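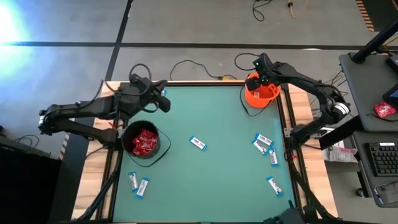 Figure 2. Snack packets with shiny red wrappers, in a black bucket.

3.2 Wrapper color and what people remember buying

Diary studies of snacking lean hard on memory. People write down what they ate in the evening, sometimes the next morning, and brand names go first. Color stays longer. In the Besbridge diaries we got 600 usable entries, and a good share of them named no product at all – just "the red ones" or "small blue bag." Earlier work threw such entries out. We kept them.

Two towns, Besbridge and Zonach. Same diary form in both, same instructions, 60 households in each. Diaries ran through November, when the shops in Zonach had a price cut on chips and the ones in Besbridge did not. This matters for the totals, less for the color words, which is what this section is about.

Entries were typed up as written, spelling and all. Where a person had crossed out one color and put in another we kept both, first one marked. 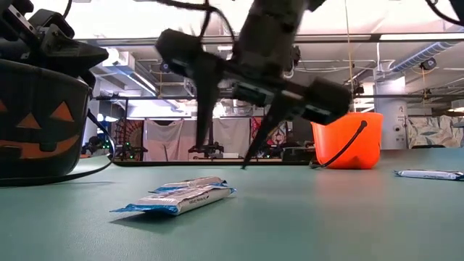
The crossed-out entries turned out to be useful. Most of the changes were between neighboring colors – orange to red, purple to blue – and very few went across, say from green to red. Also a time effect. Entries made before lunch had fewer changes then those made after 10 at night. Could be tiredness, could be that late snacks get eaten in poor light. We can't separate the two with this form.

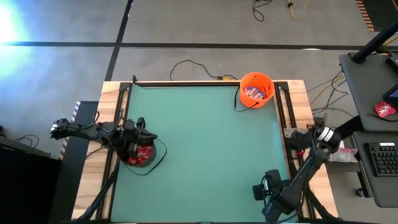 Mixed wrappers are harder to code. The form gave one box for color, so people picked whatever struck them, and two people in the same house often picked differently for the same snack. Take the packets in the orange bucket in the picture just above: blue and purple, with some red and white printing. One word will not do it. Our rule was to code the first color named and hold the rest in a second field, which is crude but can be repeated. Under this rule purple is likely undercounted in both towns. A second box on the form would have fixed teh problem. Portion size is taken up in 3.3.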